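Planning a two-arm bench for kitchen tasks: what to buy, and in what order

Last updated 27 January 2024

These notes cover the equipment for a small bench where a pair of arms handles plates, cups, packets and similar household items. They assume the arms have been chosen and the rest has not. Most overspending happens in the rest.

Table first

Measure the reach of both arms before ordering a table. The useful area is the part both grippers can reach with the wrist still free to turn, and it is always smaller than the reach figure on the data sheet. Mark it on the floor with tape, stand a plate rack in it, and check that a plate can be lifted clear of the pegs without the elbow folding back on itself.

A plain white top is adequate for most work. It shows pale crockery badly, so budget for at least one set of plates in strong colours. A matt finish is worth paying for if there are ceiling lights directly overhead.

Our table is a Galik bench top on fixed legs. Adjustable legs were quoted and dropped. Once the arms are calibrated the height should not change.

Grippers and fingers

Parallel grippers will take a plate by the rim if the fingers are thin enough to enter the gap between rack slots. Check this on paper before buying:

Slot spacing of the rack, minus thickness of the plate rim, minus finger thickness on both sides. If the remainder is less than 4 mm, buy a different rack or different fingers. The rack is cheaper.

Order spare fingertips with the gripper. The Skusov pads we use are sold in packs of 13 and the delivery charge is the same for one pack or several.

Racks and crockery

Buy racks with upright pegs and open ends. Wire racks flex under side load and move along the table. A wooden slatted rack is light too, and will need a strip of non-slip mat under the rails.

Buy plates in two grades:

Plastic or melamine for setting up and for any new routine.
Ceramic for final checks only.

Keep the diameters close. Mixed diameters mean a separate grasp height for each plate, and the time spent on that costs more than a matching set. Include one plate that will lie flat, as picking up from flat is a different job from drawing out of a slot and should be planned separately.

Trays and baskets

Packets and loose items need somewhere to go at the sides. Shallow trays are easier than deep baskets, where the wrist housing meets the rim before the fingers reach the bottom. If a basket is wanted, choose one wider than the gripper at full opening and allow for the cable loop at the wrist.

Cables

Allow slack for a full turn of the last joint. Coiled cable is tidier and pulls slightly at full extension. Replacement cables should be in the first order. Sial quoted us a September delivery on a single cable that would have cost nothing extra to ship with the arms.

Sample budget, excluding arms and computer

Table, levelled and fixed: £458
Grippers, fingers, spare pads and cables: £600 per side
Racks, plates, trays, baskets: take from petty cash and replace freely

Pavitz will supply the table and brackets as a kit. The kit price was higher than the separate parts and the brackets needed redrilling.

Leave until later

Wheeled storage, a second table, coloured mats, enclosures. Run the bench for a month first. Note which items are fetched by hand from another desk, and buy storage for those.
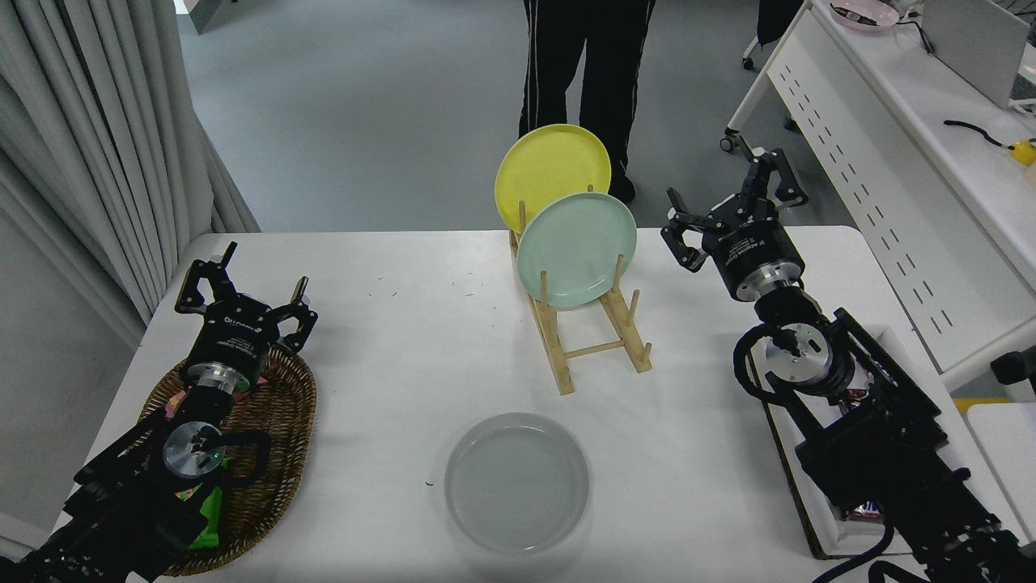
Plates in a slatted rack between the two arms, with one more lying flat near the front edge.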